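Trimar bench frame: a month in

I've wanted a proper home for our two arms since we got them, and after a month with the Trimar frame I'm properly pleased. It's a black aluminium extrusion surround that goes round an ordinary tabletop, and everything you fix to it stays where you put it!

Setting up took Meifang Feng and me one long afternoon in November. The rails go together with a single size of hex key (bless them) and the 6 corner brackets include two spares. We squared it by measuring the diagonals, nudged, measured again, and got there on the fourth go. The instructions say to tighten the corners in order. Do it – we didn't, and had to slacken the lot.

Then the arms, one either side. I love how little fuss there is in re-homing them now. Park both arms, check the grippers hang clear of each other, run the slow routine with one hand near the stop button, then put a single object out and try a short reach with each.

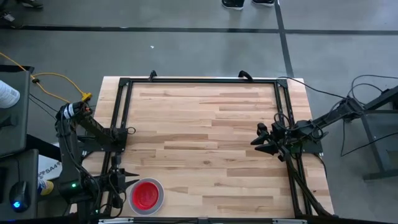
We use a bowl for that last bit, as the rim makes it easy to judge whether the fingertips are coming in too low. If the reach is off I go back to the base bolts before touching any settings, and most of the time that's the cure.

Looking after it is five minutes' work: a wipe along the rails, a check on the clamps, and a look at the cables near the elbows. I've run 100 cycles between checks and found one bolt a touch loose. My only grumble is the slots, which collect dust like mad, and Trimar want extra for the cover strip. Cheeky, but I'd still buy the frame again tomorrow.

Filipa Azevedo

Recent reviews
Seneo torque driver, second look
Bielecka cable sleeves
Clurnard tool trolley: 2 sizes compared

We use cookies to remember your settings. Accept or manage your choices.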